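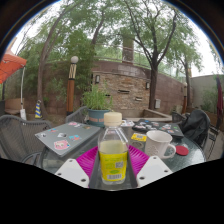 A bottle with a yellow label, above the patio table.

Senyo Frimpong wants me to know he is not against working from home. He has done it for most of his adult life, as a bookkeeper to small trades businesses, and he'd be cross if anyone made him stop. What he objects to is being sold things for it.

"There's a whole industry that has decided I can't sit outside without help," he says. "I can sit outside. I've got a chair."

The help, in this case, comes from Jarkham, a company that sells what it calls an outdoor productivity membership. For 200 dollars a month you get an app, a timer and a weekly call with a coach. Senyo's sister, Elikem, signed up in September and has stuck with it. Senyo lasted one trial call.

"He asked me what my relationship to daylight was," he says. "I said I was in favour of it."

Jarkham's brochure leans on a survey of 2,941 members, most of whom reported feeling more focused. I asked Senyo whether that didn't count for something. He had clearly been waiting for the question.

"They asked people who were still paying. Ring the ones who cancelled and see how focused they are."
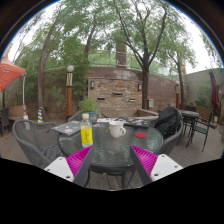
Elikem's case for the membership is habit. She runs the accounts side of Kidetti, a tile importer, and says she used to drift through until seven at night with nothing to show for the last two hours. Jarkham's rules are simple enough: one fixed spot, one drink within reach, phone indoors, finish at a set time. A mug and a water bottle on a glass table would pass muster, apparently, though the coaching notes she showed me run to eleven paragraphs on hydration before they get to the work. "I know it's common sense," she says. "I wasn't doing it, though, was I?"

It's a fair point, and I put it to her brother.

"Then the product is guilt," he says. "You pay so you'll feel bad about wasting the money. A gym does the same thing and at least there's a shower."

He is harder still on the add-ons. Camard, which supplies the timer, also offers a shade sail with a recommended colour for concentration. I couldn't find a source for the colour claim, and my email to the company got a discount code in reply.
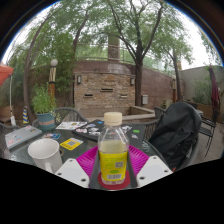
Over a year the membership comes close to the price of a decent second-hand ute repair, by Senyo's reckoning, and he has the invoice from Essien Motors to prove it. Elikem reckons she has earned it back in evenings. Neither of them has persuaded the other, and they've agreed to leave it alone at family lunches.

I asked Elikem if she plans to renew.

"Probably," she says. "Don't put that near his bit."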